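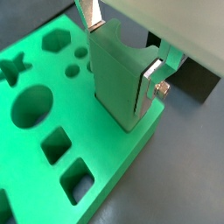 # Prillbridge Parish Register Transcriptions

Last updated: May 11, 2025

## Summary

This repository contains transcriptions of baptism, marriage and burial entries from the parish registers of Prillbridge and the neighboring chapelry of Bestov. The transcriptions were prepared by the Zistimgate Local Records Office for family historians, students and anyone else with an interest in the population of the district. The files are plain text and may be opened in any spreadsheet program.

The data set covers 77 register volumes. A further 3 volumes are too badly faded to be read with confidence and are not included. They may be consulted at the Records Office by appointment.

## Contents

- `baptisms.csv` — one row per child baptized
- `marriages.csv` — one row per marriage, with both parties in the same row
- `burials.csv` — one row per burial
- `volumes.csv` — shelf marks, date ranges and condition notes for each volume
- `places.csv` — place names as written, matched to modern spelling where this is known
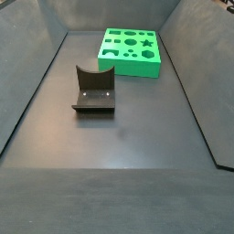
Wanda Mazurek

## How the transcriptions were made

Each entry was typed twice, by two transcribers working separately. The two versions were then compared line by line. Where they differed, a third reader consulted the original volume and entered the final reading. The third reader for Prillbridge was Savvas Liapis; for Bestov it was Halldóra Stougaard.

Spelling has been kept as the clerk wrote it. A surname that appears three ways in three entries will appear three ways in the files. The column `surname_std` gives a standard form for searching and should not be quoted as the reading of the register.

Latin entries from the earliest volumes were transcribed in Latin. English forms of first names are given in `forename_std`. No attempt has been made to translate occupations, as several of the terms used in Bestov are local and their meaning is disputed.

Dates are given in two columns. The column `date_written` records the date as it stands in the register. The column `date_modern` places the start of the year in January, so an entry made in February under the old reckoning will show a different year in each column. Users who are building family trees should cite both.

## Marks used in the text

Square brackets enclose letters supplied by the transcriber. A question mark inside brackets shows a doubtful reading. The word `blank` is entered where the clerk left a space, and `torn` where the paper is lost. An empty cell means that the register never called for that piece of information.

Marginal notes are given in the `notes` column. Later additions in another hand are marked `later hand`, followed by the text.

## Known problems

The Bestov burial register has a gap following the death of one of its clerks. Some burials from that period were entered afterward from loose slips, out of order, and a few seem to have been entered twice. Suspected duplicates carry a `D` in the `flag` column and have been left in place.

Ages at burial should be treated with care. Clerks often rounded the ages of older people, and there is a clear excess of entries at 100 in the later Prillbridge volumes that the baptism registers do not support.
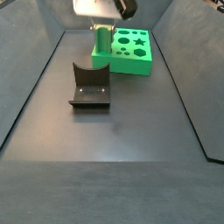
Mothers' names are missing from the baptism entries in 44 of the volumes. This reflects the practice of the clerks — the names were not left out in transcription. Where a mother could be identified from a marriage entry, no link has been added, and users are asked to make such identifications on their own judgment.

## Access and use

The transcriptions may be copied, searched and republished without charge, provided that the Records Office is credited and that any changes are stated. Images of the register pages are not part of this release. Requests for copies of individual pages should be sent to the search room and should quote the shelf mark from `volumes.csv`.

The suggested form of citation is: Zistimgate Local Records Office, Prillbridge Parish Register Transcriptions, followed by the file name and row number.

## Corrections

Corrections are welcome. Please give the file name, the row number, the present reading and the proposed reading. Evidence from wills, gravestones or family papers is useful as background, but a reading will be changed only after the register itself has been checked. Corrections are reviewed by Evanthia Athanasiadis and are listed in the change log once they have been accepted.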